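# Why Does a Pillow Need a Coat?

A pillowcase is a coat your pillow wears so that you can drool on something washable. Grown-ups will tell you it is there to look nice. Grown-ups also say that about curtains.

## What is it keeping out?

You, mostly. While you sleep, your skin sheds tiny flakes, your hair leaves oil behind, and your mouth does whatever it likes. All of that lands on the case. The case goes in the wash, comes out clean, and the pillow underneath stays fairly respectable.

Washing a whole pillow is much more trouble. It soaks up water, gets very heavy, and takes ages to dry. A pillowcase dries on a line before lunch if the weather is in a good mood.

## How to get one on

Pillows are wider than you remember. Try this:

1. Turn the case inside out and put both hands inside, right to the two far corners.
2. Grab the short end of the pillow through the cloth. Hold on.
3. Flip the case back over the pillow and shake. It will look wrong for a while - keep shaking.
4. Push the corners of the pillow into the corners of the case.

If your pillow now has an empty flap at one end and a lump at the other, you have made a sock. Start again. 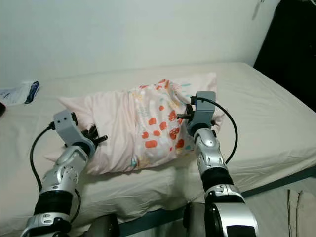 **Vītola**
*Head of Bedding Questions, Grukora Kids*

A pink pillowcase on a cream-white fitted sheet looks very calm, even with a few creases in it. Creases are allowed. Cloth folds wherever it gets squashed, and a plump pillow squashes easily because it is full of soft stuff with air in between. Press one end and the air moves out of the way. Let go, give it a thump, and some of the air comes back. This is called plumping, and it is the only kind of hitting that counts as housework.

The fitted sheet is the pillowcase's big cousin. It has stretchy edges that hug the mattress, and it will ping off one corner just as you finish the other.

## Words to know

**Crease:** a line left in cloth by folding or squashing.

**Plump:** nicely full. Also what you do to a pillow that isn't.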